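We bought the Fadham glove set to replace the hand controllers that came with our two arms. After a spring of regular use I have enough notes for a fair review. My short answer is that I'd buy it again for two-handed work, and I wouldn't bother for plain pick and place.

## What you get

The set is a pair of gloves, two wrist trackers, a small base unit and a foot pedal. The gloves read finger bend and thumb spread. The trackers give the position of each wrist, and the base unit sends everything to the robot computer over a network cable. The pedal starts and stops a recording. There is also a desktop program that shows the incoming signals and lets you save a hand profile for each operator.

Arms and robot hands are not included. Fadham lists the hands it supports, and ours were on the list. If yours aren't, you'll need to write the finger mapping yourself, and the manual gives that one page.

## Setup

The first install took an afternoon. Most of that went into lining up the wrist trackers with the arm bases. The program walks you through touching five points on the table with each robot hand, and if one point is off you have to start the whole side over. I would like a way to redo a single point.

Daily setup is much quicker. Put on the gloves, make a fist, spread the fingers, touch thumb to each fingertip, and the profile loads. It takes under a minute once you're used to it. The gloves come in two sizes. The small one fits most of our operators, and the large one is loose on everybody.

## Using it

We tested with household jobs that need one hand to hold and the other to work: opening jars, folding small towels, taking lids off boxes, and plugging things into a power strip. The strip was the hardest and told us the most about the gloves.

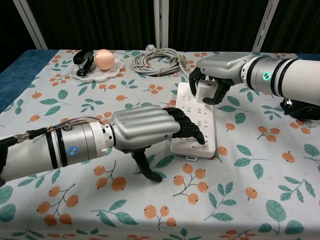 A strip slides when you push on it, so the holding hand has to press down and stay put while the other lines up the plug. With our old Jokholm controllers, the holding hand was a problem. You had one trigger for the whole hand, so it was either open or closed, and there was no good way to lean on something with your fingertips. With the gloves you just curl your fingers and press. New operators do it without being told.

The working hand is less of a success. Small turns of the wrist come through well, but the gloves don't give you any feel for contact. You are going by eye the whole time. When a plug is a little crooked you can't tell whether it is caught on the edge or starting to go in, and the natural reaction is to push harder. We lowered the force limit on both arms after the first week and left it there.

There is a slight lag. I stopped noticing it for slow work. For anything quick, such as catching a ball before it rolls, it matters.

## Numbers

Over the test we recorded 505 demonstrations across all the jobs. We threw out 81 of them, mostly for a tracker dropping out or an operator stopping partway. I didn't keep a matching count for the old controllers, so I can't give a proper comparison, though the bad ones were easier to spot with the gloves because the program flags lost tracking on the timeline.

Operators could work 30 minutes before they wanted a break. It's the shoulders that get tired, more than the fingers. A chair with armrests didn't help much, as the armrests got in the way of the trackers.

## Complaints

- The right glove's cable connector worked itself loose. Tape fixed it.
- The pedal has no click, so you have to look at the screen to be sure it registered.
- Profiles can't be renamed after saving.
- The gloves aren't washable. You wipe them down and let them air out. We have people wear thin cotton liners underneath, and the finger readings are still fine.
- Export is to Fadham's own file format first. Converting is a second step, and it's slow on long recordings.

## Compared with the others

We had the Koyama exoskeleton arms on loan in March. They give real push-back at the elbow and wrist, and for heavy lifting practice they're better. They are also bulky, need two people to put on, and only have a simple grip for the hand.

The Jokholm controllers are still in the cabinet and still get used. For moving blocks from one bin to another they're faster, and there is nothing to calibrate.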